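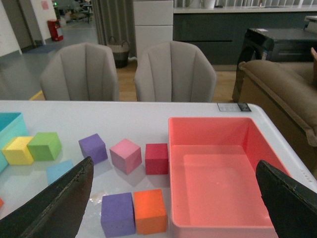 Section 5. Opening the Skonda 125 and redoing the heatsink

Applies to the Skonda 125 laptop only. The Flindanum uses a different fan and a different bottom cover, see its own guide. Revised Nov 14, 2025, J. Bosman.

Do this if the fan runs loud at idle, or the machine throttles with the lid open on a hard desk. Check the software side first (section 4). A runaway browser tab sounds exactly like a dried-out heatsink.

You need:
Small Phillips driver
Plastic pry tool or an old gift card
Pledard putty, one tub
Thermal paste for the processor, any decent brand
Isopropyl alcohol and lint-free cloth
Tweezers

CAUTION: Battery below a quarter charge before you start. Never open the case with the charger plugged in.

5.1 Taking off the bottom cover

1. Shut down. Full shutdown, not sleep. Sleep leaves the board powered.

2. Unplug everything. Charger, mouse dongle, SD card. The SD card especially, it sticks out past the edge and will snap when the cover comes up.

3. Lay the laptop lid down on a soft cloth, hinges facing away from you.

4. Remove the 6 cover screws. The two by the hinges are longer. Keep them seperate. A long screw in a front hole will push up into the palm rest and leave a bump.

5. Start the pry tool at the front corner, below the touchpad. Work outward along both sides. Clips are stiff the first time and they make a nasty cracking noise. Normal.

6. Leave the hinge edge for last. Lift the front of the cover slightly and slide it toward you. Do not pull straight up.

Note: If one corner won't let go, look for a missed screw before using force. Usually that.

5.2 Battery and fan

1. Find the battery plug. Wide white connector, top edge of the battery. Push it out sideways with the plastic tool, using both ends in turn. No metal here.

2. Hold the power button down for 5 seconds. Drains whatever is left on the board.

3. Unplug the fan. Thin cable, tiny connector. Pull on the connector body, not the wires.

4. Undo the fan screws and lift the fan out. Brush the dust off the blades and out of the fins behind it. Hold the blades still with a finger while you brush. If you use canned air, short bursts, can upright.

Caution: No vacuum cleaner. Static.
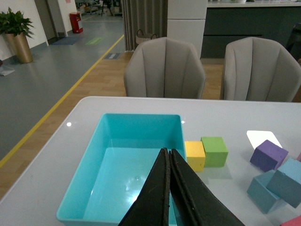
5.3 Removing the heatsink

1. The heatsink screws are numbered on the metal next to each one. Loosen in reverse order, a half turn each, then go round again. They are captive so they stay in the plate.

2. Lift. If it won't move, twist it very slightly side to side. Old paste grips. Still stuck: put the battery back, run the machine until warm, shut down, disconnect, try again.

3. Wipe the processor and the copper plate with alcohol until the cloth comes away clean. Let it dry.

4. Scrape the old putty off the memory chips and power parts with the plastic tool. Get the big lumps, then wipe. A faint stain on the chips is fine.

Note: Units sold through Van Beek before May have factory pads in place of putty. Peel the pads off whole if you can. Don't reuse them and don't stack putty on top.

5.4 Applying paste and putty

Paste goes on the processor and graphics chip. Putty goes on everything else that touched the heatsink. Do not swap them. Paste is too thin to fill the gap over the memory and putty is too thick for the processor, temps will be worse than when you started.

1. Small blob of paste in the center of each bare chip. Spread thin with the gift card or let the heatsink spread it, either works.

2. Scoop out some putty and roll it between gloved fingers until soft. Cold putty crumbles.

3. Press it out on a piece of plastic wrap, then cut strips to match the marks left on the heatsink.

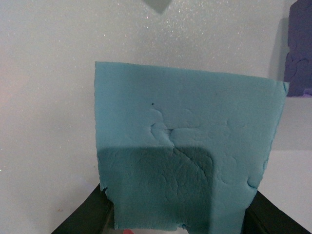
Putty does not have to look good before it goes in. Heatsink pressure does the final shaping, so don't spend half an hour with a ruler. The turquoise modeling clay in the photo has a wavering edge, a top that runs on a slant and dimples all over from being pressed flat, and a putty sheet in that state is okay to cut from. What matters is that each strip covers its whole chip and is a little thicker than the gap. Holes right through are no good, fold it over and press again.

4. Lay the strips on the chips. Press lightly so they stay put. Keep putty clear of the battery plug and the fan socket.

5. Lower the heatsink straight down. If you miss and have to lift it, check the paste and top up bare spots.

6. Tighten the screws in number order, a half turn each, round and round till they stop. Snug only. They strip.

5.5 Closing up and checking

1. Fan in, fan cable in. Tug the cable gently. A loose one gives a fan error at startup and the machine shuts itself off.

2. Battery plug in. Flat, pushed home at both ends.

3. Cover on, hinge edge first, then press round the sides untill the clips click. Screws last, long ones at the hinges.

4. Connect the charger. The first start can be slow, black screen for a bit. Wait it out.

5. Open the Skonda panel, Health tab, and run the fan test. It should go to full speed and drop back. Grinding or ticking means a cable is touching the blades: shut down, open up, route it through the clip by the corner.

Caution: If the laptop shuts off during the test, don't keep restarting it. Go back to 5.3 and check that the heatsink is sitting flat.

Corrections to this section go to Josefien Bosman. Include the board revision, printed under the memory slot.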